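4.3 What the loading score measures

The headline result for the Mulavus policy is a success rate on the laundry task, and we think the number deserves a harder look than it usually gets. In the original protocol, written by Idahosa and Karam, a trial counts as a success when a garment has passed the rim of the drum and the gripper has opened. We kept that rule for our first runs so that our figures could be set beside theirs. We then scored the same trials again under a stricter rule, described below, and the two sets of marks do not agree well.

Each trial begins with the arm over the basket. The policy is given a short written instruction and the camera views, and has to choose a cloth, grasp it, carry it to the machine and let it go inside the drum. Fig. 6 shows the grasping stage.
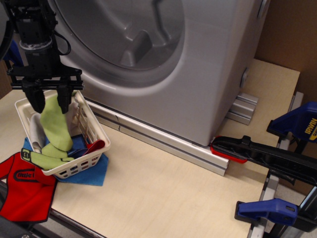
Fig. 6. Grasping stage of the loading task: the parallel gripper holds a light green cloth above the basket, with the model washing machine behind.

Nearly all of the published discussion of this task concerns the grasp. We understand why. Picking one cloth out of a heap is awkward, since cloths overlap, and the fingers can easily take hold of two layers at once. Yet in our hands the grasp was the least interesting part. Of 145 trials, only 12 were lost at the basket, and most of those came from a single afternoon when the wrist calibration had drifted. A policy that simply closes the gripper on whatever stands highest would do fairly well here, and we suspect (though we have not shown) that the learned policy is doing little more than that. When Hourani changed the instruction to name a different cloth from the one on top, the arm still went for the top one more often than we would expect from a system that is said to follow language.

The placing stage is where the scoring rule begins to matter. A cloth held by one corner hangs well below the fingers. The gripper may be some way into the drum while a good part of the fabric is still outside, resting on the lip of the door. Under the original rule this is enough, provided that the fingers then open. Anyone who has loaded a washing machine at home would disagree, as the door could not be shut.

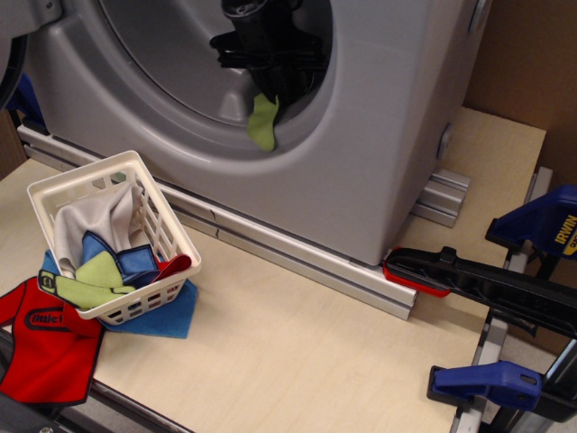
Our stricter rule, which we call the closed-door rule, asks that no part of the cloth be left lying across the rim five seconds after release. Two of us (Zeleke and Bakker) scored every trial from the recordings without seeing each other's marks. They differed on 2 trials, both of which were settled by watching the video again at half speed. Of the trials that passed under the original rule, 32 failed under ours. In all of these the cloth had been released with some part of it still over the lip, and the policy had moved back towards the basket as if the job were done.

We do not claim that the closed-door rule is the right one. It punishes larger cloths, and it takes no account of a policy that might return to push the fabric in. None of the policies we tested did this, but a fairer rule would leave room for it. There is also the matter of the model machine itself. It has a fixed position, clamped to the bench, and the basket is put back in nearly the same place before each trial. The Gindbridge group report that their policy "generalises across layouts", but the layouts in their appendix differ mainly in which cloths are in the basket. Until the machine is moved, we would read such claims with some care – ours included.

A further doubt concerns the comparison with the Halliday baseline. That system was tuned on a different arm with wider finger pads, and we ran it here without tuning it again. Its lower score under both rules may say more about the pads than about the method. We report it in Table 3 for completeness and draw no conclusion from it.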